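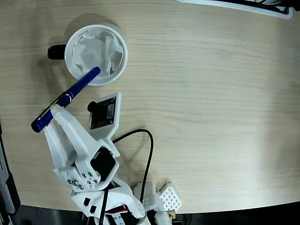

1999-12-19

Glue trials, second round. Clamped 6 more joints with the Skasov hide glue, 2 of them with the thinner mix left over from October. The thin ones slid while I was tightening and had to be reset. Squeeze-out on the rest was even along the whole seam.

Sanded the Plitdale offcuts to 2000 grit. More than they need under shellac — stop at 400 next time.

Joubert order still short one tin of flakes. Called, left a message.

To do: break the joints after the holiday, write up the failures by grain direction, clean the glue pot before it sets hard again.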